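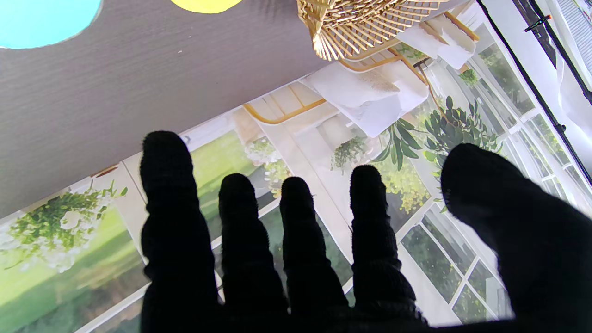

Step 3: Teach the hand where to be before you teach it what to do

Okay, so by now your leader glove is calibrated and the Vurcombe software is up and running (if it isn't, go back to step 2, I'll wait). Now comes the fun part, driving the thing around!

My practice setup is pretty low-key. I've got a gray wood-grain tabletop with a big printed mat on it, one of those sunny living room prints with a white sofa and lots of plants. The hand wears a black knit glove. I like a busy print under the hand for practice because the wrist camera view has so much going on that you can always tell which way you're drifting.

Start with the fingers spread and the arm parked over the mat. Press record in Hukico, count to two, and only then start moving. I used to move right away and my first few batches all began with a weird little lurch, which the policy then learned beautifully.

Now pick a target on the print. I like the bunch of pale flowers or the white sofa cushion. Move your own hand slowly toward it, slower than feels natural, and let the robot catch up. Hover, close the fingers, open them, go back to where you started. That's one demo. Save it.

Step 4: Do it again, a lot

For a simple reach I recorded 225 demos and it was kind of okay. At 302 it stopped wobbling near the target, so that's my minimum now. Do them in short sittings! Your shoulder gets tired way before your brain does, and tired demos are droopy demos.

A few things I check as I go:

Can I see all the fingers from the wrist camera? If the thumb keeps sliding out of the picture during the grasp, I turn my wrist a bit and redo the take.

Is the start pose different every time? Shift it a couple of inches. Same goes for the mat, so give it a little twist between sittings.

Did I hesitate? A pause in the middle of a reach is worse than a slightly crooked reach. Toss it.

Step 5: Clean up and train

Open the Buvatell viewer and play everything back at double speed. Delete the bad ones (be mean about it). Then set training to 3000 steps and go eat something. I've tried going longer and on a dataset this small I couldn't see a difference.

When it's done, run the policy with your finger on the stop button, arm speed turned way down. If it heads for the right spot but stops short, you probably need more demos from far away. If it goes somewhere random, check that your camera and joint timestamps line up before you rerecord anything. I lost a whole Thursday to that one.

Next up is step 6, where we swap the printed targets for real objects.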